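Print this page
E-mail this page

Coaching Defense 2, Week 5 handout: Reading the Protection Before the Snap
Notes by Poppy Haslam

OK, picking up where we ran out of time last week (sorry, I got carried away with the stunt drills!). We'd covered who rushes. Today I want you looking at who blocks, and how much of it you can work out before the ball moves.

Start with the center. Everything in a basic slide protection hangs on which way he goes, and most college centers will tell you if you watch them long enough. I charted 409 passing snaps from the Kernow games for this class, and on 108 of them the center pointed at the linebacker he was worried about. Pointing doesn't always mean he's sliding that way - sometimes he's only setting the count - but it gives your middle linebacker somewhere to begin. Write down the point, then write down the slide, and keep the two in separate columns. Please don't merge them. Last year's group did and we lost an afternoon untangling it.

Next, the running back. If he's lined up to the left and the line slides right, he probably has the first extra rusher on his side. If he's cheated up a step closer to the line than usual, I get very interested, and so should you. A back who's going straight out on a route has no reason to creep forward.

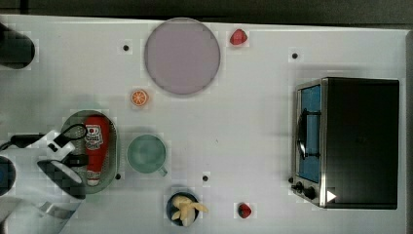 Now for the pocket itself, and this is the part people rush through in their homework. I want you to draw it from overhead every time, as a rough circle with the quarterback inside, and then mark your rushers around the outside. A big round plate makes a perfectly good pocket, a strawberry up to the right can be your wide rusher, and an orange slice down to the left can be the blitzing safety on the other side. Now ask which one of them the protection has accounted for, and what happens to the strawberry if the tackle sets too deep. I know, I know, but try it once before you roll your eyes.

Your edge rusher's job in the Trallo front (see last week's sheet) is to keep the quarterback from getting outside. He can win inside only if the tackle next to him is looping out to replace him. Get this wrong and you've opened a lane as wide as a garage door.

Homework: pick one drive from the Ó Conaill film and chart every pass play. Down, distance, center's point, slide direction, where the back lined up, who came free. If no one came free, say so and leave the box at that. Bring it on paper.

Print this page
E-mail this page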